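Podudon Robotics Club
Home | About | Sessions | Projects | FAQ | Loan Kits | Contact

Frequently Asked Questions

Last updated April 11, 2018

Who can join?

Anyone in grades 9 through 12 at a school in the Podudon district. You don't need to be taking a science or computer class, and you don't need to have built anything before. Home-schooled students are welcome and fill out the same form.

When does the club meet?

Twice a week after school during the term, from 3:30 to 5:30, in the old drafting room. In April we add extra evening sessions before the Grundance Challenge. Those are optional, but if you are on a competition team your teammates will expect to see you at most of them.

What does it cost?

$50 for the year. That covers parts, your share of the competition entry fee and the bus to Grundance. It does not cover lunch on the day. If the fee is a problem, check the box on the form and leave the payment section blank. You won't be asked to explain.

How many teams are there?

We have 14 teams this year. Most have three or four members. You can ask to be placed with a friend, but we don't build whole teams out of friend groups, and we won't put four beginners together.

What is the Grundance Challenge?

It is a one-day meet for school clubs with arms that pick up and sort household objects. Each team gets a tray of items and a set time to move them into the right bins. Points are given for every item placed correctly and taken away for drops. There is also a written part, where the judges read your logbook and ask about it.

Some items are announced ahead of time. Others are handed out on the day, so an arm that only works on one shape will not score well.

What will my team be doing in the first few weeks?

Weeks one and two are for wiring, safety and moving the arm by hand control. In week three you start on single objects. We begin with blocks and sponges and move on to things with curved or slippery sides, such as TV remotes, cups and marker pens. Remotes are a good test. They are long, they are smooth, and the two ends are often shaped differently, so a grip that holds at one end may slide at the other.

Teams try each object lying down first and then upright. Gripping low on a tall object leaves most of its length above the fingers, and any small tilt at the bottom turns into a large one at the top. Gripping near the middle is steadier, but on some objects the middle is where the buttons or the battery cover are.
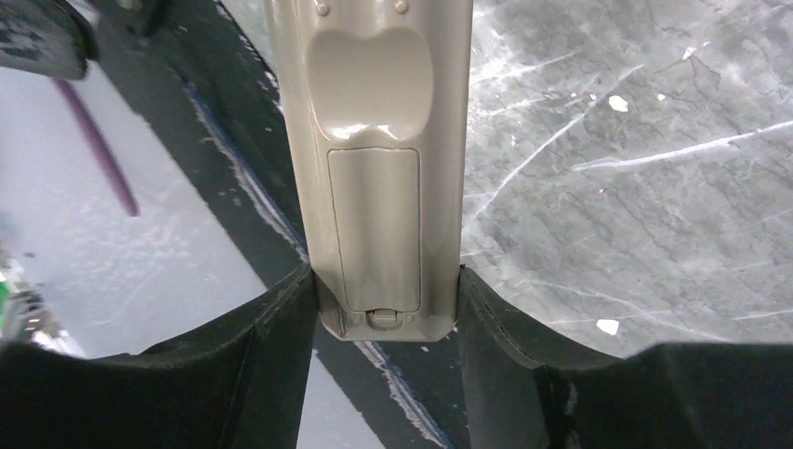 By week five you should have a page in your logbook for each object, with the finger opening, the height of the grip and what happened. Write down the failures too. The judges ask about them, and a logbook with no failed grips in it does not look real.

Do we use the camera or drive the arm by hand?

Both. Every team learns hand control first. The wrist camera comes in once you can pick up the practice blocks without help. Clean the lens with the cloth in the drawer, not with your sleeve.

How many practice grips do we need to log?

There is no set number. Last year the club logged 1,162 grips across all teams, and the team with the best score at Grundance had 318 of those. More practice does help, but that team also changed only one thing at a time between runs, and you could follow it from page to page.

Can we bring our own objects?

Yes, and please do. Old remotes, empty bottles, combs and toy cars are all useful. Take the batteries out before you bring anything in. No glass, nothing with a blade, nothing you want back in perfect condition.

Do I need to know how to code?

No. The starter program runs as it is, and you change a few numbers in it to begin with. Most people are writing short pieces of their own by the middle of the year. If you already code, you will probably end up helping the rest of your team, so be patient about it.

Can I take an arm home?

Arms stay in the room. Two Berchtold loan kits can be signed out over a weekend – they are smaller and have no camera, but the starter program works on them. Sign the sheet by the door and bring everything back in the same box, including the power supply.

What are the safety rules?

Tie back long hair. No loose sleeves or lanyards near a powered arm. Say "powering on" out loud before you flip the switch, and wait until the others have moved their hands. If the arm does something you didn't expect, press the red stop button first and talk about it afterward.

What if we break something?

Tell the adult on duty and write it on the board. Finger pads wear out and gears strip, and we keep spares for both. The worst case last year was a bent wrist joint that went back on the shelf without a word, and the next team lost a whole session finding out why their arm pulled to the left.

Can parents watch?

The last session before Grundance is open to families. The challenge itself is open all day and free to attend. Parking is on the Flostcombe side of the building.

How do I sign up?

Pick up a form at the school office or from the rack outside the drafting room. New members can start at any time, but teams for Grundance are fixed once the entry list goes in.

Related pages
Grundance Challenge: rules and scoring
How to keep a logbook
Berchtold loan kit checklist
Bus times and pickup from Flostcombe
Starter program: first changes to try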